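Zullby Boards > Home & Laundry > Clothing care

Thread: Folding a puffy-ish jacket without wrecking the zipper?

gallegos_mom62
So I'm finally putting the winter stuff away and I have the same fight every year with my navy jacket. Fold it in half down the back and the zipper ends up bent like a paperclip in the middle. Roll it and the collar sticks out and gets a crease that stays until December. I've got one under-bed bin, the shallow kind, so hanging is out. What do you all do?

threadbare23
Zip it all the way up first, lay it face down, sleeves across the back, then fold the bottom up in thirds. Works on everything in my house including my husband's giant work coat.

Adby
I'd go the other way on the zipping. If you zip it to the top the collar stands up stiff and you're folding against it. I leave the top few inches open so the collar can lie flat. Been doing it that way for years and my zippers are fine.

threadbare23
And then the slider catches the lining when you stuff it in the bin! I've had to cut one loose. Zipped up, always.

Adby
Who said stuff, lol. Lay it in there.

Godelieve Leemans
I used to do alterations and I replaced a LOT of jacket zippers, probably 200 or so in one bad winter. The fold across the zipper wasn't usually what killed them. It was people yanking with the bottom not seated properly. So I wouldn't lose sleep over one soft fold, just don't press it down hard and don't put the heavy sweaters on top. Also check the pockets!! I found a whole sandwich once.

gallegos_mom62
A sandwich. Ok going to check the pockets right now.

sosatix
Does anybody use the vacuum bags? I did three coats last spring and they came out looking like raisins, but my closet had so much room in it.

Godelieve Leemans
For a plain cotton or nylon jacket they're ok for a few months. Anything with real fill I'd leave alone, it takes forever to fluff back up and sometimes it never quite does.

threadbare23
Agree with Godelieve on that one. Disagree about the zipper but I'm stubborn.

gallegos_mom62
Update - one tissue, a grocery receipt and a hair tie, no sandwich. I'm going to try Adby's way with the collar and threadbare's thirds, so you can both be mad at me. My problem is the fabric is so slippery on the bed, I get one side smoothed out and the other side slides off.

Adby
Do it on the floor! Or throw a towel under it. A fitted sheet pulled tight is the worst for that.

sosatix
I clip mine to the towel with clothespins while I do the sleeves. Takes a minute longer but nothing moves.

gallegos_mom62
Ooh, clothespins. If anybody sees a better place to make the first fold, speak up, I've got the bin open and I'm in no hurry. 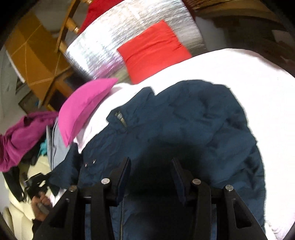

Navy jacket on the white sheet, wrinkles and all, one corner already heading over the side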